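# Recording table-setting demos on the two-arm station

These steps cover one recording session for the tableware task. You need one operator on the leader arms and one person resetting the table. Lungile Rampersad wrote the first version; Joris Brouwer revised it for the new placemats.

## Before you start

1. Home both arms and open the grippers.
2. Start the Tratura recorder and check that every camera shows a live picture.
3. Lay the placemat flat on the table.
4. Put out the items on the session card. Straws count as separate items, so log them on their own line.

## Recording

Record in blocks of 12 episodes. Press the left pedal to start, do the task at a normal pace, bring both arms back to rest, then press the right pedal.

If you fumble a grasp, recover and keep going. The policy needs to see recoveries. Discard an episode only if an item leaves the table or a camera drops out.

Between episodes, move the bowl and the tumbler a little. Change the angle of the straws too. After 6 episodes, swap which arm makes the first move.

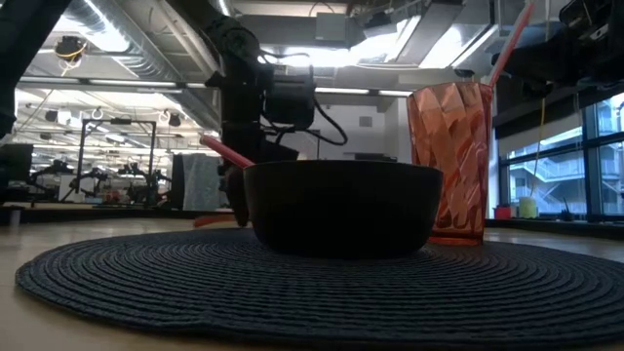

Watch the fixed camera view during resets. A gripper can hide a thin item behind the bowl, and if that happens at the start of an episode, shift the item until you can see part of it.

## After the block

Label each episode "clean" or "recovered" and add your initials. Upload before you change items. The set stood at 1,838 episodes before the last upload, and 2 blocks had to be relabeled by hand when the item list was left blank. Send label questions to Themis Liapis.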